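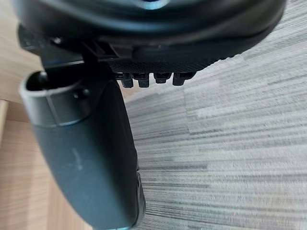
The Enholm floor, textured finish, August

I put the Enholm down in the back room after the old covering wore through at the door. I chose the textured finish over the smooth one because I spend a lot of time in there in socks, and the grip is good. A chair slides less easily than it used to.

Sweeping is fine. Mopping takes longer, as fine dust settles into the texture and needs a second pass with a stiff brush. Nives Cirillo has the smooth finish in her hallway and does hers in 5 minutes.

Delivery from Covstead was on time, but one pack had a crushed corner. They replaced it without asking for photos.

Four stars. I would buy it again for a workroom, though I'd get the smooth one for a kitchen.

Ermanno Pagano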